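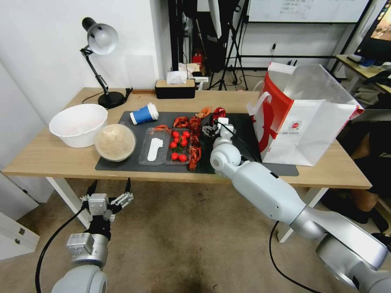
Greneo Expands Meal Program for Older Residents of Drimitthorpe

DRIMITTHORPE – Greneo, the regional food assistance organization, will extend its home meal program to every neighborhood in Drimitthorpe beginning in December. The expansion will bring weekly deliveries to 360 households that have been outside the existing routes, most of them north of the rail line.

The program serves residents aged 65 and over who live alone or who care for a spouse at home. Participants receive five main meals each week, together with bread, fruit and a printed menu for the week to come. In the last program year, Greneo supplied meals to 690 households in the Drimitthorpe area.

"Many of the people on our waiting list live less than a mile from an existing route," said Siham Cherkaoui, executive director of Greneo. "The new schedule allows us to reach them without shortening the visits that current participants receive. Those few minutes at the door matter a great deal to families who live far away." 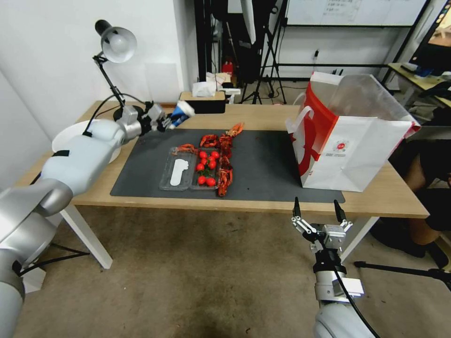

Enrollment for the new routes is open now. Residents may apply by telephone, by mail or in person at the Greneo office on Vonik Street between 9:00 a.m. and 4:00 p.m. A relative or neighbor may complete the form on a resident's behalf, provided the resident signs it. Applicants will be asked about allergies, diet and the best time of day for a delivery.

Meals are offered on a sliding scale – no applicant will be turned away for inability to pay. Current participants do not need to reapply, although some will see a change in their delivery time. Letters with the new times will be mailed before the first expanded deliveries.

The menu has also been revised under the direction of Eulalia Carrasco, the organization's nutrition manager. Low-sodium and vegetarian choices will be available every week, and softer meals may be requested at enrollment. 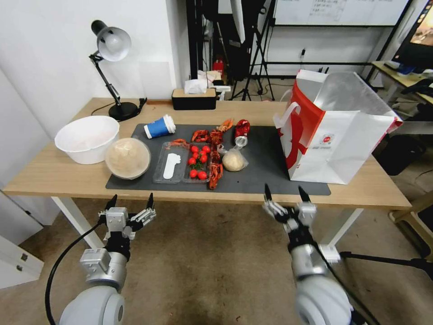
"We asked participants what they missed cooking for themselves, and the answers were soups, dumplings and fresh bread," Carrasco said. "Those requests shaped the winter menu more than anything else."

Funding for the expansion comes from a three-year grant awarded by the Lu Family Fund, with further support from individual donors in the area. The grant covers food, fuel and one additional route coordinator. Garba Nwosu, who has managed the southern routes, will oversee scheduling for the whole city.

Application forms are available in English and Spanish. Large-print copies may be requested from the Vonik Street office.

Media contact: Fitriani Liem, Communications Office, Greneo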